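Torngate Letters
@torngateletters
26 May 2022

1/ Some people asked me how I keep my paper letters from 3 countries without going crazy. I will try to explain my system. It is small and a little old-fashioned.

2/ I began to write letters when I moved to Torngate. My English was weak and on paper I had time to search for the right word. In a phone call I only said "yes, yes" and then I was sad afterwards.

3/ Since then I received 353 letters and cards. The first ones came from my aunt in Irero. She writes on both sides of very thin paper, so you must read it with a dark sheet behind.

4/ My first mistake was to sort by date. I never remember a date. I remember who wrote and what the weather was in the letter. Now I sort by person, and inside each person by season.

5/ My second mistake was rubber bands. After a few years they become sticky and leave a brown line on the envelope. Please use cotton tape. Tie it flat, with a bow, so you can open it with one hand.

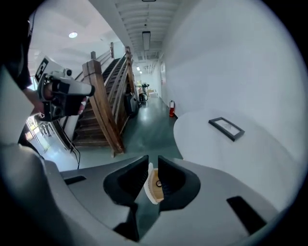
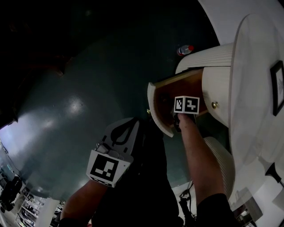
Second photo: white nightstand, top drawer partway open.

6/ Letters I have not answered stay near the bed. If I put them on the desk, they go under the bills and I find them in March with a feeling of shame.

7/ For the answered ones I bought a box from Drilness, the size for 500 sheets. It closes well but the label holder fell off in the first week. I write with pencil on the box itself now.

8/ Do you keep the envelopes? I do, if the stamp or the handwriting is nice. A friend says I am keeping garbage. We are still friends.

9/ A question for people who know more than me: is it bad to keep letters folded? Some of mine are starting to open along the fold, and I don't want to use normal tape on them.

10/ Thank you for reading. Tomorrow I answer my aunt, she is waiting since March.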